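Home | Newsroom | Products | Support | Investors | Contact

Brimdale Pauses Cable Handling on Skollon Cells After Gripper Fault

Customers asked to install software update before restarting unattended work

BOSTBRIDGE – Brimdale has told customers to stop unattended cable handling on its Skollon computer disassembly cells after a fault caused a gripper to keep pulling on a cable when it should have let go. No one was hurt. The company has issued a software update and will inspect every cell affected.

The fault came to light in August at the Haldane recycling plant in Bostbridge, where Skollon cells take apart used desktop computers so that memory, processors and drives can be sold again. During an evening shift, a gripper closed on a drive cable inside a tower and began to lift. The cable did not come free. The arm should have stopped when the pull reached its set limit, opened its fingers and called an operator. It kept lifting until the tower shifted on the bench, and a worker pressed the emergency stop.

The tower's main board was cracked and 2 fingers on the gripper were bent. The cell's guard door was closed at the time.

Brimdale traced the fault to the way the cell handled its force readings. When a cable rubbed against the wrist, the software could reset its zero point in the middle of a lift. From then on it read the pull as lower than it was, and the limit was not reached when it should have been.

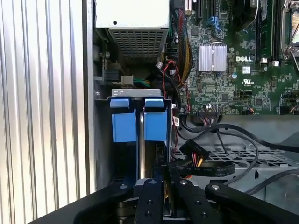
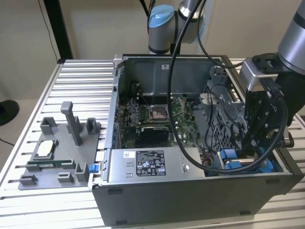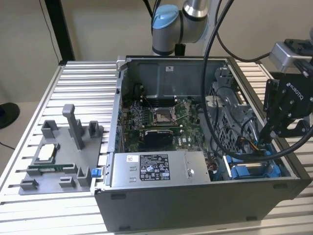 Desktop tower disassembly work with the side panel off. Photos: Brimdale

Engineers repeated the fault on a test bench at the company's Bostbridge site. They then went through the records of 2,406 towers processed at Haldane and found 2 more lifts in which the zero point had moved. In both of those the cable came loose before the limit mattered, and no damage was reported.

"The stop limit is there so that a stuck cable stays a small problem, and in this case it did not do its job," said Marion MacBrayne, head of product safety at Brimdale. "We should have caught this in our own testing. Our tests used clean, short cables, and the machines our customers open every day are not like that."

The update locks the zero point once the fingers have closed. It also adds a second check that compares the force reading with the load on the arm's motors and stops the lift if the two disagree. Brimdale ran 400 test lifts with the new software, using cables that were tied down, trapped or still latched. The arm stopped within its limit each time.

Customers who have not installed the update may continue to use their cells for memory and processor removal. Cable and drive steps should be done by hand, with the cell powered down and the guard door open. Bent or scratched fingers should be replaced before the cell is used again.

The update is free and can be requested through the Brimdale support desk. Inspections will be booked site by site, starting with plants that run night shifts. Haldane has returned its cells to use with the new software, and an operator will be present during all cable work until the inspection there is finished.

Media contact: Brimdale Press Office, Bostbridge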